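Can a robot tidy up?

Print this page | E-mail this page

People love to say that robots will soon do all our chores. Maybe. Before you stop picking up your socks, have a look at what the Holloway robot club has been trying to do.

Their job sounds easy. Take the blocks out of a bin, one at a time. You could do it with your eyes shut. The club has been at it since December, and I am still not sure the robot is any good.

Think about what you do when you grab a block. You spot it, you turn your hand the right way, and you squeeze just enough. A robot arm has to be told all of that, or has to learn it by trying over and over.
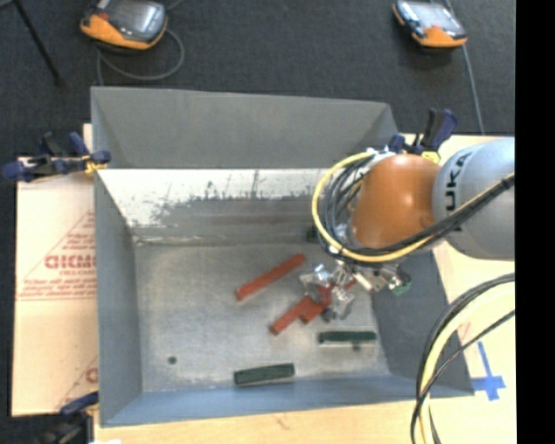 The club's arm reaching into the bin, with red and green pieces on the bottom.

Blocks that touch each other are harder than a block lying by itself. Where does one stop and the next one start? Shiny metal can muddle things too, because light bounces off it.

The club wrote down every try. Out of 58 tries in one afternoon, the robot picked up a block 20 times. Is that good? Pentti Koivisto, who runs the club, thinks it is a fair start. I think a toddler would win – and the toddler would not need so many cables.

So when someone tells you a robot can do something, ask a few questions. How many times did it try? Did anyone help it? Would it still work with a different bin?

Contact us | © Holloway Young Science Pages | Back to top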